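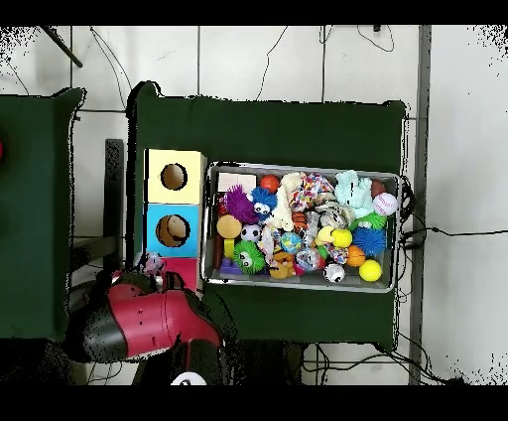

4. Setting Up a Team and Entering It in a Competition

This section is for club administrators using the Vatis registration system. Complete Section 3 (Club Profile) before you begin. Coaches and team managers may view a team record but cannot submit it.

4.1 Create the team record

1. Sign in and select Teams, then New Team.
2. Enter the team name as it should appear on the draw. Names are limited to 49 characters, including spaces.
3. Choose the age group and the grade.
4. Enter the home court. Clubs that share the Balline courts must also select a court number.
5. Select Save Draft.

Note: The age group cannot be changed once a player has been added. To correct it, delete the draft and start again.

4.2 Add players and staff

1. Open the draft and select Roster.
2. Search for each player by registration number or date of birth.
3. Assign a uniform number. The system rejects duplicates within the same team.
4. Add one head coach and at least one team manager.

Caution: Do not create a second profile for a player who has moved from another club. Use Request Transfer. Duplicate profiles are suspended until the competitions office has merged them, and the player may not take the court during that time.

4.3 Submit the entry

1. Select Enter Competition and choose from the list. The Zunthorpe League and the Kashindye Cup have separate entries, even where the roster is the same.
2. Check the fee shown. A late entry carries an additional charge of 100 points against the club's account.
3. Select Submit. The status changes from Draft to Pending.

Entries for the winter grades close in August. Rosters may be amended until the first game has been scheduled.

4.4 If an entry is returned

The reason appears in red at the top of the team record. Correct the item and submit again. Code 700 means that a coach's accreditation has expired; renewals are approved by Benoît Hamel, Competitions Manager.

Continue to Section 5, Scoresheets and Results.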